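The open day at the Imrie gallery started at ten on Sunday and we got there a little before that, so we waited on the steps with a school group and a couple who had come in by bus. Entry was free. The coat room was not open yet and people carried their bags with them for the first half hour, until a guard made us all go back and leave them.

The gallery owns mostly religious painting, with a few landscapes upstairs. For the open day they had opened the restoration workshop as well, and that was the main reason for our trip. You had to put your name on a list for it at the front desk. The early tours were already full, so we took the one at 4 in the afternoon and saw the rest of the house first.

Room 2 has the big Prodigal Son. The old father is bent over the boy and you only see the boy's back and his bare heels. The brother stands by the door with his arms folded. I had only seen it in a small print before, and in the print the brother is so dark that you take him for a servant. In the room you can see his face well, and he is looking at the father and not at the boy. The guide told the school group that the painter used the same model for both sons. I could not see it myself.

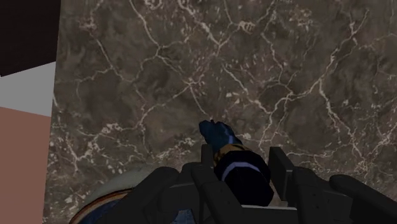 Next to it hangs a smaller painting of the woman at the well. It is less well known and has no bench in front of it, so most people walk past. The jar is painted very carefully, the faces less so. The label says it came to the gallery from the Wusimon chapel when the chapel was closed, and that it hung over a side door there for 59 years. The bottom edge is darker than the rest, which the guide put down to candles.

Upstairs was quieter. The landscapes are small and hung too close together, and the light from the windows falls on the glass, so you have to stand to one side. There is one of a flooded field with cows that I would go back for.

The workshop tour took 32 minutes by my watch and was the best part of the day. They are cleaning a Raising of Lazarus, and half of it is done. On the cleaned side the grave cloth is nearly white, on the other side it is the color of tea. The restorer showed us the small swabs they use and a test strip along the edge where they had tried different mixtures first. She said the faces come last. She also said the figure holding his nose was painted over at some point and has only now come back. We were allowed to ask questions but not to take pictures.

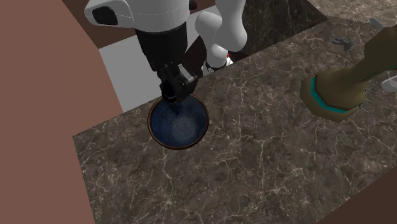 Blue bowl on dark marble.

We ended in the cafe, where the soup was gone but there was still cake. The shop has good postcards of the Prodigal Son - the color is closer than in the book - but none of the woman at the well. The last bus leaves from the lower gate, a ten minute walk downhill, and the sign for it is easy to miss in the dark.

Comments

wellside: They did have a postcard of the woman at the well a few years ago. I still have one. Ask at the desk, they sometimes keep old stock in a drawer.

mapleroad: Is the workshop open on normal days too, or only for the open day?

wellside: Only the open day as far as I know.

T. from the hill: I grew up near the Wusimon chapel and remember that painting. It looked almost black then. Glad to hear it has a proper label.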